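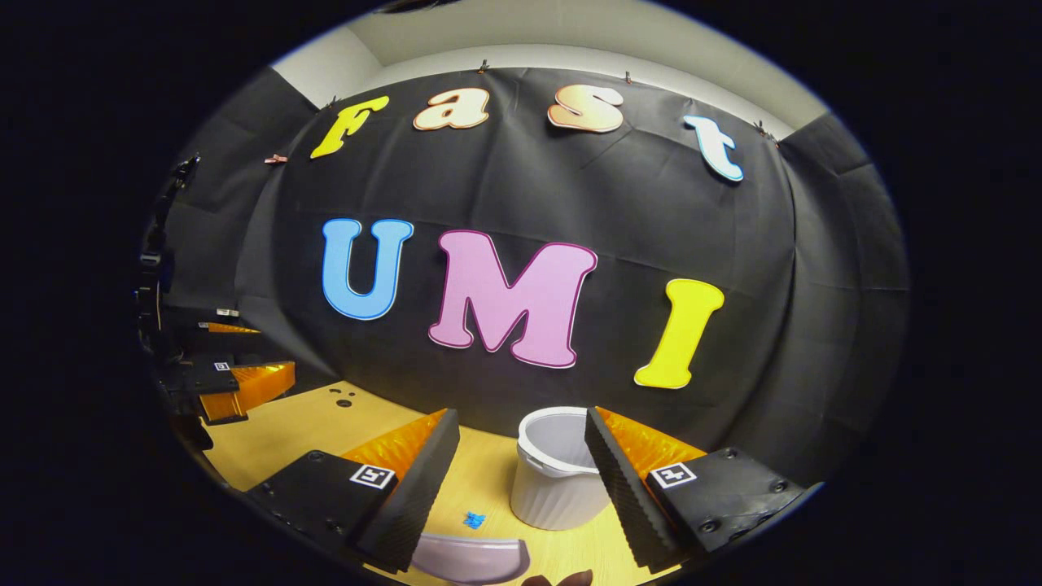

Foam letters on black cloth, clipped up over a wooden table.

Gendlow open day, 1st June. Notes typed up on the train, so forgive the state of them.

Went for the sign shop. Stayed for the paper store and missed the 4 o'clock bus. If you've never been, Gendlow is the old print and lettering works down by the canal, and they open the doors once a year. Free to get in, two dollars for the map. Buy the map. The building is a maze and the arrows on the floor are from some other year.

Started in the sign shop, first floor. Smells of enamel and turpentine the whole way up the stairs. Rónán Foley was on the bench doing gold leaf on glass, working backward from the inside face, and he talked the whole time without looking up. Chalk the back of the drawing, tape it to the glass, go over the lines, take the paper off. Gelatin size next, then leaf, then wait. Then more leaf because there are always holes. Then back up the letters with black and clean off the spare. He did a capital R while I was standing there and told a kid off (nicely) for breathing on the leaf. It really does fly off if you so much as sigh at it.

Asked him what people get wrong in home-made signs. Spacing, he said, before I'd finished asking. People measure equal gaps between letters and it looks awful every time. An A next to a T needs to be pulled in tight, two straight stems next to each other need pushing apart. He does it by squinting. Same answer for foam, vinyl, paint, whatever. Put the letters up loose, go to the far side of the room, come back, move them.

I've been doing our street fair banner for years with a ruler. Oh well.

Next door was brushes. Quills, flats, fitches, all in trays of oil so the hair stays soft. You could have a go on a scrap of painted board. My S looked like a duck. The trick is suposed to be in rolling the handle between finger and thumb as you come around the curve. Could not do it. The woman behind me got it first try and was very quiet about it.

Then down to the press room, which is the bit everyone photographs. Two big cylinder presses, one running. LOUD. Ear plugs in a jar by the door, take some. Tomos Edwards ran it and did the talk between pulls, on the hour only, so check the time before you go down, I got the tail end and had to hang about for the next one. He was printing posters for the Oredlow music weekend in wood type, red over yellow. The E's were cracked and he'd patched one with car body filler, prints fine. They lose letters now and then, so posters get worded around what's in the case. He's short of K's. If you have K's, he wants them.

Posters were 20 dollars, or 4 for the rejects with the red a hair off. Got a reject. Prefer it.

Lunch. Canteen does soup and a roll, cheese scones gone by noon. Long line. There's a Ghoneim van in the yard on open days, lentils and flatbread, much better, shorter line, cash only. Sat on the wall by the water. Wind got my napkin and a good part of my lunch.

Paper store after. Didn't expect much from a room of shelves. Elspeth Gillies took us around and it was the best hour of the day. She had everyone tear a strip of the same sheet both ways, along the grain and across, and one tears clean and the other goes wherever it likes. Then wet a square and watch which way it curls. That's why my home-bound notebooks won't shut!! Grain running the wrong way up the spine, for years. She's got 400 sample sheets in flat drawers and you're allowed to open any of them with clean hands. There's a sink. She checks.

Bought offcuts by weight from the bin at the end. Mostly cream, some blue, one sheet of a heavy gray that I will be afraid to cut.

Last thing was the cutting room, in the new wing. Sheet foam, felt, card, thin ply. Shahab Alipour was doing shop lettering from Pandosell board on a scroll saw, no template, just a pencil line. Cuts the insides first (the hole of the a, the hole of the e) while there's still plenty of sheet to hold on to. Leave the outline till the end. Obvious once you've seen it, I have been doing it the other way round and snapping them. For layered letters he cuts the back color a touch bigger all around, and a bit more than you think, or it vanishes from across the street. Pale face on a strong edge is his favorite. Dark backing behind all of it.

Didn't get to: marbling (full, book ahead), the archive (locked, key had gone home with someone), the roof.

Practical stuff. Parking is hopeless, come by train and walk along the towpath, flat the whole way. Lift works but only to the first floor. Wear shoes you don't mind, the press room floor is oily. Toilets by the loading door, not where the map says. Kids okay everywhere exept the cutting room, over twelves only in there. Shop takes cards.

Kieran Birkett on the front desk is keeping the list for the evening brush classes. Put your name down on the way in, it was onto a second page when I left. Mine's near the bottom. Will report back if I get a place, and if anyone reading this went up on the roof, was it worth it?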